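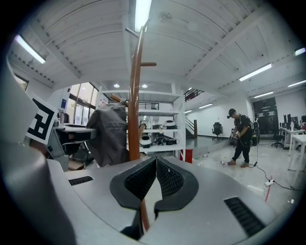 By the Grultent product desk
Updated in March

Pikerska coat rack, free-standing, wood

The Pikerska is a coat rack for the hall, the office or the corner of a bedroom. We have kept it in our catalog for many years and the form is almost the same as in the beginning. It is one straight pole with hooks on the upper part and a base which is heavier than it looks in the drawings. You do not need to drill the wall, so it is a good choice for rented apartments.

The wood is beech, stained brown and finished with two layers of matte oil. Each piece takes the stain a little differently. If you order two racks for the same room, please write this in the order comments and we will try to choose a pair with close color.

Details

Material: solid beech, steel screws
Color: walnut brown, natural, black
Base diameter: 44 cm
Hooks: wooden pegs, set at different heights
Delivery: flat box, two parts of the pole packed together
Item weight: see the label on the box, it depends on the color version

Assembly

The two parts of the pole are joined with a long screw which is already fixed in the lower part. Turn the upper part by hand until it stops. After this, attach the base with the four screws and the key from the small bag. Put the felt pads under the base last, when the rack is standing in its place. Most customers write to us that they needed less than 40 minutes, also with the unpacking.

After the first month, please tighten the screws of the base one more time. Wood moves a little in heated rooms and a small play can appear.

How to load it

Hang the heavy coats on opposite sides. Bags with a laptop should go on the lower hooks. The upper level is meant for hats, scarves and light jackets. On a thick carpet the rack can lean a little, and for this case we sell the wide base Weltix, which fits the same screws.

Care

Wipe with a dry or slightly damp cloth. Do not use products with alcohol. The oil can be renewed once a year with any colorless furniture oil.

Spare parts

Single hooks, the base and the screw set can be ordered separately. For racks bought before the change of the thread, you need the adapter ring Birhane. If you are not sure which thread you have, send us a photo of the joint.

Price: 1,747 crowns, with tax
Free delivery for orders of two racks or more
In stock: 200 pieces, brown version only. Natural and black are made to order.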